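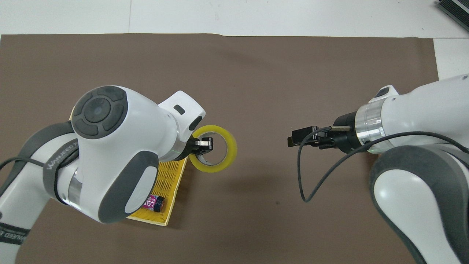

Section 2. Fitting the Urnetby front strut brace

Read the whole section before you pick up a spanner. Allow an evening. Two people is easier but one can do it.

Applies to the Henano hatch, three-door and five-door. Not the estate, different turret spacing, see the Stuso supplement.

You will need

Ratchet and short extension
13 mm and 16 mm sockets
Torque wrench that reads down to 20 Nm
Wire brush, rag, a bit of grease
Masking tape and a pen

Before you start

Car on level ground, wheels on the floor, handbrake on. Do NOT jack the front. With the wheels hanging the turrets sit differently and the bar will go on preloaded.

Engine cold. The left bracket goes in close to the coolant hose.

CAUTION: never touch the big centre nut on top of the strut. It holds the spring. Only the outer nuts come off, and only one side of the car at a time.

Fitting

1. Bonnet up, prop in. Pull off the plastic scuttle trim if yours has it (two clips, they break, go slowly).

2. Wire brush the turret tops. Loose rust and old underseal off, wipe down. Bracket must sit flat on metal.

3. Left side first. Mark round each outer nut with the pen, then undo them. Leave the studs alone.

4. Drop the left bracket over the studs, arrow to the front of the car. If it won't drop, don't hammer it. Check you haven't got the right hand one.

5. Nuts back on, finger tight only.

6. Same again on the right.

7. Offer up the bar. Bend in the bar goes towards the windscreen. Put the pivot bolts in from the front, a smear of grease on the plain part of the shank, none on the threads.

8. Turn the centre adjuster by hand untill the bolts slide freely in and out. That is zero preload and it's where you want to start.

9. Tighten the turret nuts to 20 Nm, left then right. Then the pivot bolts to the same. Lock nuts on the adjuster last.

10. Close the bonnet gently, hand under it. Tape on top of the bar first, if the tape comes back marked the bar is too high. Usually a bracket not sat down. Back to step 4.

Note: cars with the Tănase battery tray need the 19 mm spacers, in the small bag. One under each end of the bar. Don't stack washers instead.

After fitting

Short drive, some bumps, a few tight corners at car park speed. Knocking means a loose pivot bolt. Creaking is normally dirt under a bracket.

Recheck all torques at the first service and after any kerb strike.

Want more turn-in? Half a turn on the adjuster, both lock nuts done up again, drive it, then decide. More then one full turn and you are just bending things.

Alignment shouldn't need doing if you stuck to one side at a time. If the steering wheel is off centre afterwards, get it checked before you adjust anything else.

Text: Delia Vergara. Torque figures checked by Raghda Tannous, 13 May 2023.

Section 3 covers the rear brace.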